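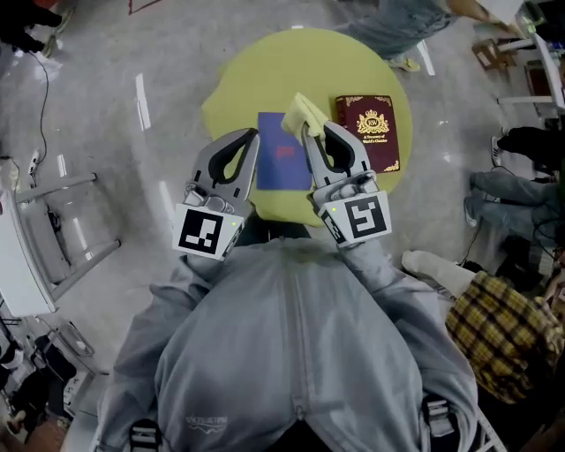

Page 29

4.2 Recording the demonstrations

The task was shown by hand with a pair of grippers, each carrying a square marker at its base. The objects used were a cloth, a blue folder and a maroon item with gold printing, on a round table. We planned 30 demonstrations for the Lemance task set and kept 20 for training.

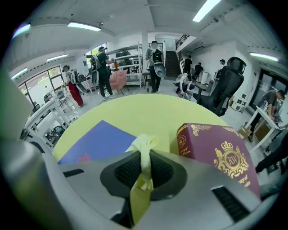
Each demonstration was then trimmed at both ends and resampled to 2000 steps. Runs in which a marker was lost for longer than the limit in Section 3 were rejected. Gripper opening was stored as a separate channel, as the Brullow controller expects it in that form.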